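Filed under: Team Notes / Incident reviews
3 min read

Gripper fault review, bedroom folding task. August, started 9:40 am

Present: Milagros Marquez (chair), Imelda Tolentino (notes), Pascual line tech by phone, two from Zukstead site.

1. What happened
Left hand-held unit stopped opening partway thru the morning block at the Zukstead apartment. Jaws closed on a sleeve and stayed closed. Operator pulled the trigger again, nothing, then let go and the jaws opened by themselves, hard. Pinched the side of the thumb, skin not broken. Logged as a minor injury. Work stopped, both units set down, right one checked and ok.

Milagros: why was the unit still in use after the sticky trigger note the day before? Answer: note went in the Gorkska folder, floor crew reads Zolow. Two places for the same thing. Agreed this is the bigger problem.

2. Cause so far
Return spring in the left trigger had jumped its seat. Pascual tech thinks the seat is worn, wants it in hand before saying more. Unit is past 300 hours, service was due at 200. No one had the service sheet. Logged grip cycles for that morning were normal, so probably not overload.

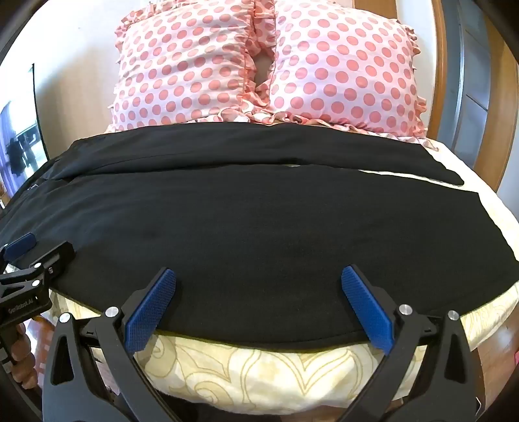
3. Folding procedure
Current fold steps say both hands go in at the front edge together, which puts fingers near the linkage on the side unit when the garment is wide. Imelda brought up big dark items as the worst case. With a black piece laid over most of the mattress, like the one in front of the polka-dot pillows, the jaws are black too and only the blue pads stand out against the cloth. Easy to lose track of where the arm is. Zukstead asked for bright tape on the lower arms. Ok to try it, keep tape clear of the joints. Fingers stay behind the handle guard, retrain before next block.

Also discussed: heavy fabric vs light. No data yet, park it.

4. Stop rule
If a trigger sticks once, unit comes out of use. No "one more fold." Milagros wants this on the wall and read out at start of shift. Site lead can call it, so can the operator, no sign-off needed.

5. Actions
- Left unit tagged and shipped to Pascual. Imelda, today
- Pull hours on all units, anything over 200 off the floor til serviced. Milagros
- Fault notes in Zolow only, close the Gorkska folder. Imelda
- Tape trial, 3 shifts, then report back. Zukstead
- Thumb injury form still missing a signiture. Zukstead

Next review when Pascual reports on the spring seat. Closed 10:25.

Questions about these notes: ask Imelda Tolentino
Back to top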